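Siltwood Births and Households Tables
README, version 3, July 2021

We're really happy to get these tables out! Siltwood collects parish and town counts of births, deaths and household size for the Itton district, typed up from the printed yearbooks and put into one layout, so you can finally follow a single town from one end to the other.

What's in it

There are 75 towns and parishes. Each has one file, with a row per year and columns for live births, deaths, people moving in, people moving out, and average household size. Rates are per 1,000 residents, using the midyear population.
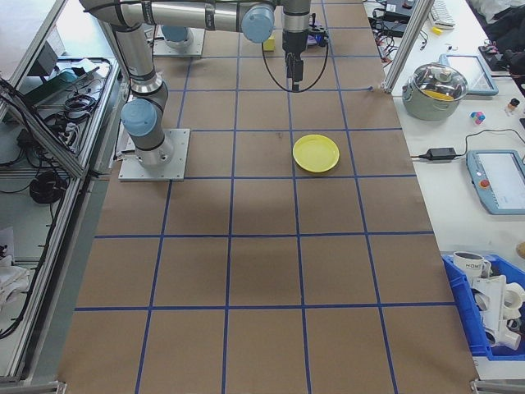 Town names follow the spelling in the latest yearbook. Older spellings are in names.csv, and it's a fun file to browse (Song alone has 5).

Where the numbers come from

Meirion Skyrme typed the early volumes by hand, and Sherif Tawfik checked them against the district totals. Almost 60 rows didn't add up the first time through. We fixed the typing slips and left printing errors as printed, with a note in the flag column.

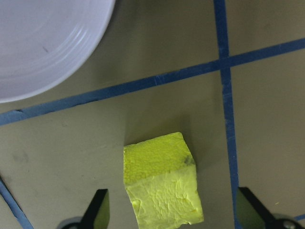
Please look at that column before you plot anything! A boundary change can look just like a baby boom, and the one at Plenavance fooled both of us for weeks.

Known gaps

Moving-out counts are missing for the smallest parishes. Blank means not published; zero means zero.
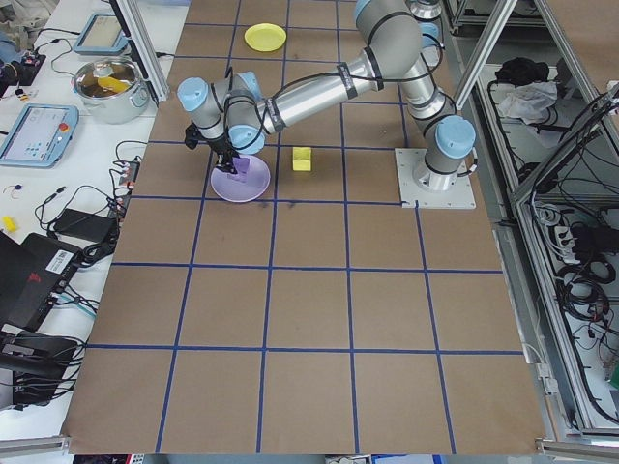 Gripper closed on a small purple object, with a lavender-purple plate on the gridded table.

Using the tables

Free for any use, with credit to Siltwood. If you spot a bad row, send us the town, the year and the page, and we'll get it into the April update.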